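Teaching a Robot to Clear the Table

Draler sells one thing to restaurants and food halls: a service that teaches a robot to bus tables. The customer doesn't have to write code or build a mock dining room. A Draler trainer comes in, works the tables by hand with a two-finger tool, and the recordings become the lessons.

I followed the service through its trial at Giden, a food hall operator, and spoke with the people paying for it. The results are mixed but better than I expected.

What you get

The basic package is called Prasmont. It includes two hand-held grippers, a charging case, a tablet and access to the training software. Each gripper has a wide-angle camera above the fingers. The trainer squeezes a trigger to close them and then moves trays, cups and trash the way a worker would.

Prasmont costs $2,544 for the first month and $814 for each month after that. The robot itself is extra. Draler supports its own wheeled model and one other, a single-arm unit from Stergiou. The monthly price covers software updates and replacement finger pads, which are soft, ribbed and wear out with regular use. A spare set is $169 if you run through your allowance.

Setting up took less than an hour at Giden. Most of that was spent getting the tablet onto the hall's wireless network.

Why tables are hard

A used table looks simple to a person. For a machine it's a pile of different problems. A tray is stiff and flat. A napkin folds up when you touch it. A bottle may have a drink in it, and a paper tub crushes if the fingers close too far.

"We started with trays because trays are easy," says Kyriaki Deligiannis, who manages training at Draler. "Then every customer told us the trays weren't what slowed their people down. It was the small stuff."

The company now asks for 284 recorded table clearings before it will switch on a robot at a new site. Giden reached that number in nine working days with two trainers. Deligiannis says sites with several food counters usually need more, as each one brings its own cups and wrappers.

There's also the question of what to leave alone. Notices stuck to tabletops caused trouble in May, when the robot kept trying to pick up the corners. Draler added a "fixed item" tag to the software, and the trainer can now mark such things on the tablet at the end of a clearing. Phones and bags have a tag of their own, and the robot stops and calls a worker when it finds one.

Working around diners

Recording is done during opening hours. The trainers pick tables where the chairs are empty and leave the neighbors in peace. A full table takes three or four minutes by hand, longer if there are liquids. The trainer starts with whatever is most likely to tip over, then the loose paper, then the tray.

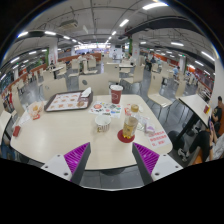

How well it works

Giden's robot handles trays and lidded cups without help on most runs. It's slower than a person and makes no attempt to hurry. Crumpled wrappers are still a weak point. It will often grab at one twice, and thin clear plastic can slip out of the pads on the way to the bin.

The software is easy to learn, though the review screen is cramped and deleting a bad recording takes too many taps. I'd also like a battery gauge on the gripper itself. At present you have to check the tablet.

Support was quick. One gripper lost its link during my visit, and a replacement arrived the next morning.

Who should buy it

A small café won't get its money back. A hall with a few hundred seats and trouble filling cleaning shifts might, if it can spare two workers for the recording period. Draler offers a 30-day trial of the grippers and software without a robot, and the recordings can be kept if you sign up later. Orders placed by 14/12/2025 include a second charging case.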